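**Thread: Handheld demonstrations and policy transfer, locker task**

**henlow_lab**
The Henlow group has completed its comparison of demonstration sets for the locker task. A policy trained on 500 handheld demonstrations matched one trained on 910 teleoperated episodes. Both were evaluated over 30 trials in the same room.

**tusunus_r**
Were the handheld sets collected with one gripper or with 2? Our results at Tusunus differed considerably between the two arrangements.

**henlow_lab**
Both arrangements were used. The collection area is shown for reference.
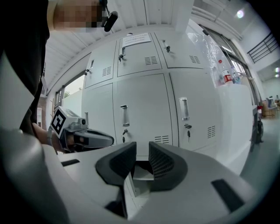 *Collection area, wrist view: two handheld grippers in front of the white lockers.*

**fumurow_eval**
We do not accept the comparison as stated. Thirty trials in one room cannot support a claim of parity. The Fumurow protocol requires a second site.

**henlow_lab**
The claim is limited to this room. Testing at the Meijer site is scheduled for August.

**tusunus_r**
We would still request separate results for each arrangement. Pooling them may hide a difference.

**henlow_lab**
Agreed. The separate tables will be posted here on Wednesday.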